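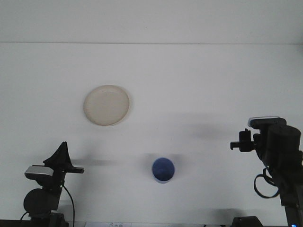

En la lista de Calado preguntan si de verdad hacen falta plato y taza a juego para el desayuno, o si eso ya es coleccionismo.

Respondo por partes, que luego me acusáis de irme por las ramas.

> El plato crema me parece bien, pero con una taza azul
> al lado la mesa queda como de saldo. Yo compraría la
> vajilla completa de Jarkeck y a correr.

La vajilla completa son 300 euros y trae salsera. En mi casa la última salsa se sirvió desde el cazo y hubo repetidores. Yo sigo con plato crema y taza azul, cada uno de su padre y de su madre, y la tostada no se ha quejado.

Lo que sí cambiaría es el mantel: ninguno. Mesa blanca, bayeta y listo. El de Graltton que recomendasteis en marzo encogió al segundo lavado y ahora tapa justo la mesilla – muy elegante, eso sí.

Sobre las tazas de Brotow, tengo dos. El asa quema. Si alguien las quiere, las cambio por un bote de mermelada, de naranja a poder ser.

Y por favor, recortad las citas al contestar. El último mensaje traía tres firmas y un aviso legal.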